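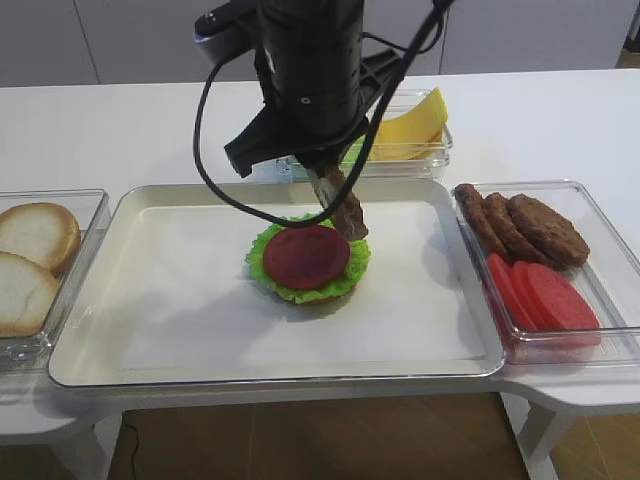 Personal de montaje de hamburguesas - turno de tarde

Ravis incorpora personal para la línea fría y de montaje de su cocina central de Vallthorpe. El puesto depende de la jefatura de turno y cubre el servicio de reparto y el de sala.

Funciones
Montaje según ficha: base de pan, hoja de lechuga, rodaja de tomate, carne y tapa.
Preparación de recipientes por puesto: pan a un lado de la bandeja, carne y tomate al otro.
Cambio del papel de la bandeja entre pedidos.
Control de peso de la carne cruda (100 g por pieza) y registro de temperaturas.
Limpieza y cierre del puesto.

Volumen de trabajo
La producción media es de 315 unidades por turno, con picos de unas 80 por hora entre las 20:30 y las 22:00. Los miércoles se recibe mercancía y el turno empieza una hora antes.

Requisitos
Certificado de manipulación de alimentos en vigor.
Experiencia previa en cocina de producción o restauración rápida.
Capacidad para trabajar de pie durante todo el turno.
Se valorará el conocimiento del programa de pedidos Fellik - la formación interna dura dos días.

Condiciones
Jornada de 36 horas semanales, de martes a sábado. Contrato indefinido con periodo de prueba de un mes. Uniforme y comida de turno a cargo de la empresa. Plus de nocturnidad a partir de las 22:00.

Incorporación en marzo. Las candidaturas se entregan en la recepción de Vallthorpe, de 10:00 a 13:00, con currículum y copia del certificado. La prueba práctica consiste en el montaje de un pedido completo con la ficha a la vista.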